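Makori Memorial Gathering - Site Safety Checklist and Comments

Annual commemoration of the Makori quarry shootings
Inspection date: September 16, 2018
Inspected by: Tumaini Shirima, march safety coordinator
Site: Brornberg sports ground, march route to the quarry gate, Clorholm Hall

Marks: OK / Fix before event / Not OK

1. Route and road closure
Permit for the march signed and copied to marshals: OK
Road closed from the sports ground to the quarry gate: OK
Loose stone and potholes on the route: Fix before event
Comment: The worst stretch is the last 100 meters before the gate. The municipality was told in August and has filled one hole. Put cones on the others and keep wheelchairs to the left side.

2. Crowd numbers and exits
Turnout last year was 3,137 by the gate tally. Plan for more, as the inquiry report is due and two unions are sending buses.
Four exits open and signed at the sports ground: OK
North exit clear of parked cars: Not OK
Comment: Zestau security vehicles were parked across it during the visit. The company says they will be moved. Check again at 6 a.m. and do not open the ground until they are gone.

3. Marshals
Marshals trained and listed by name: 134
Radios working: Fix before event
Comment: 23 radios tested, two with dead batteries. Marshals do not carry sticks or anything that could be taken for a weapon. This was agreed with the families and with the police liaison officer.

4. Police line
Distance between police vehicles and the crowd agreed in writing: Not OK
Comment: We have a verbal promise only. Given what happened here, the families will not accept that, and neither should we. Legal observers need the letter in hand before the march leaves.

5. Clorholm Hall, family rest room
The hall is for widows, parents and older relatives who can't stand through the speeches. Seating, water and a toilet with a rail are needed. Keep bags and clothing off the seats and out of the walkways.
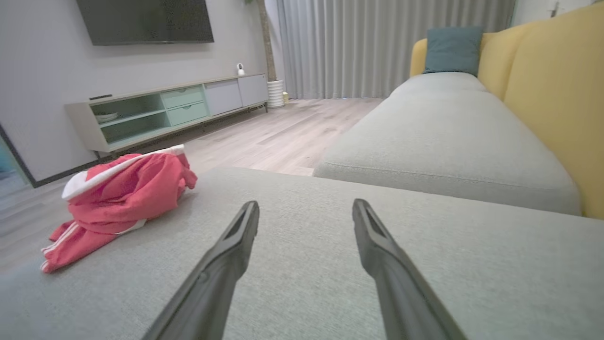

Sofa seat with red clothing on it.

Fire extinguisher in date: OK
Back door opens from inside without a key: Fix before event
Comment: The bolt is stiff. Oil it or take it off for the day. Extension cord to the tea urn crosses the doorway and must be taped down or moved.

6. Stage and sound
Stage steps have a handrail: OK
Generator fenced and away from the crowd: OK
Speaker stands weighted: Fix before event
Comment: It gets windy after noon. Use sandbags on every stand. Party banners are not to be tied to the scaffolding - this came up last year and the rule has not changed.

7. First aid and water
Two first aid tents marked on the map: OK
Ambulance access through the south gate: OK
Water points along the route: Fix before event
Comment: Only one is in place. The second should be at the halfway bend, where there is no shade.

Items marked Not OK go to the organizers tonight. I will walk the route again with the lead marshals the evening before the march and sign off section by section.

T. Shirima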